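5.3 Retirada e inserción del procesador con la pinza Bunley

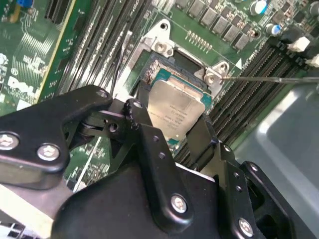

Foto: Ebise Derese / Fikre. Cámara de muñeca.

Este apartado se aplica al kit Bunley para mantenimiento de servidores, con la pinza de dedos negros y el programa de control Favasov. Antes de empezar deben estar terminados el montaje mecánico (apartado 3) y la calibración de la cámara de muñeca (apartado 5.1).

PRECAUCIÓN: Desconecte el servidor de la red eléctrica y espere 60 segundos antes de acercar la pinza a la placa base. Conecte a tierra el chasis y la base del brazo en el mismo punto.

Preparación

1. Fije el chasis a la mesa con las mordazas suministradas. No debe moverse al empujarlo con la mano.

2. Retire el disipador y limpie la tapa metálica del procesador. Los restos de pasta térmica hacen resbalar los dedos.

3. Compruebe el apriete de los tornillos de cabeza hexagonal de la pinza. Si alguno gira con la llave corta, apriételo y repita la calibración.

4. Abra el mecanismo de retención del zócalo. La pinza no acciona la palanca: esta operación se hace a mano o con la varilla auxiliar.

5. Aparte los cables finos que queden cerca del zócalo. Un cable atrapado bajo un dedo no siempre produce aviso de fuerza.

Retirada

6. En Favasov, abra Tareas > Zócalo > Retirar y elija el modelo de placa. Si no aparece en la lista, siga el apartado 5.6.

7. Lleve el brazo a la posición de aproximación. En la vista de cámara deben verse los dos dedos, el procesador y el marco metálico del zócalo.

8. Ajuste la velocidad a 100 en la escala del mando y baje hasta que los dedos queden a la altura del borde del procesador. El dedo derecho entra inclinado y puede tapar parte de ese borde; guíese por el izquierdo.

9. Pulse Cerrar. Cuando el indicador de contacto se ponga fijo, pulse Elevar una sola vez. El procesador se levanta primero por un lado – es el comportamiento previsto – y el programa se detiene para pedir confirmación.

10. Mire la imagen. Si los contactos del zócalo están a la vista y el sustrato no roza el marco, confirme. En caso contrario, pulse Volver y repita desde el paso 8.

11. Deposite el procesador en la bandeja antiestática con la tapa hacia arriba.

PRECAUCIÓN: No mueva el brazo en sentido lateral mientras el procesador siga dentro del marco. Los contactos se doblan con muy poca fuerza y la garantía de Bunley no cubre las placas dañadas.

Inserción

12. Compruebe la marca de orientación y seleccione Tareas > Zócalo > Insertar.

13. Baje hasta el aviso de apoyo. No use la función Presionar; el procesador debe asentarse por su propio peso.

14. Abra los dedos, eleve el brazo y cierre la retención a mano.

Nota: En chasis estrechos, las ranuras de memoria quedan muy cerca del recorrido del soporte lateral. Active el límite de giro antes del paso 7.

Nota: El código 205 indica pérdida de contacto durante la elevación. El código 283 indica que la cámara no encuentra el marco; suele bastar con reducir los reflejos de la lámpara.

Revisión del apartado: Selamawit Beyene, 15/07/2020. Recambios de dedos y bandejas: distribuidor Hekville.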